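Frota: a word list of kitchen and market terms

Version 2, Mar 15, 2023
Maintainer: Ladi Ogundipe

Summary

Frota is a plain-text list of English words and short phrases for food, kitchen tools and market goods, with spelling variants and plural forms. It was put together for spell checkers, search boxes and recipe indexing. It holds no definitions and no nutrition data.

Files

words.tsv holds the main list, one entry per line, UTF-8, tab separated.
variants.tsv maps each variant spelling to a headword in words.tsv.
removed.tsv lists entries dropped after version 1, with a short reason code.
CHANGES is a plain log, newest entry first.

Columns in words.tsv

There are 9 columns: id, headword, plural, part of speech, group, region, source, status, note. The id is stable between versions and is never reused. An empty plural means that no plural was found in the sources. A hyphen means the word is not used in the plural in the sense listed, as with flour or rice when sold by weight.

Groups

Every entry belongs to exactly one of 14 groups. Fruit and vegetables are split by how they are sold and cooked, so tomato, cucumber and aubergine are all under vegetables. Rhubarb is under fruit. Users who need the botanical split should apply their own mapping on the id column. 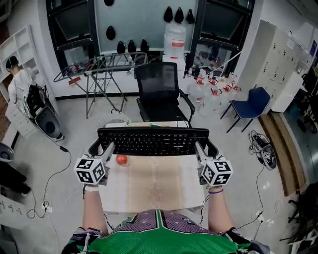

Compound terms are filed under the group of the finished item. Apple sauce is under preserves and tomato purée is under tinned goods, whatever the first word suggests. Cultivar names are left out unless they are in common use without the fruit name following, so Bramley is in and most of the rest are not.

Spelling

Headwords follow British usage. American and older spellings are in variants.tsv with the region column filled in. Accents are kept in headwords and a form without accents is always supplied as a variant. Hyphenation was uneven in the sources; where they disagreed, the open form was taken as the headword.

Sources

The first draft came from the Cado price lists and the Jonix recipe index, both used with permission. Plastau supplied the terms for storage boxes and moulds. Duplicates were merged by script and the merged rows were then read through by hand. That pass ended in November and led to about a third of the rows in removed.tsv.

Known problems

Regional names for bread rolls are incomplete, and the region column for them should not be relied on.
Some cuts of meat appear under both a trade name and a shop name with no link between the two.
Part of speech is wrong for a few words that are both noun and verb, such as mince and whisk.
Sorting is by code point, which puts accented initials after z.

Reporting errors

Open an issue giving the id, the current value and the proposed value. Requests for new words need a printed or online use that can be checked. Changes to the groups will wait for the next full version.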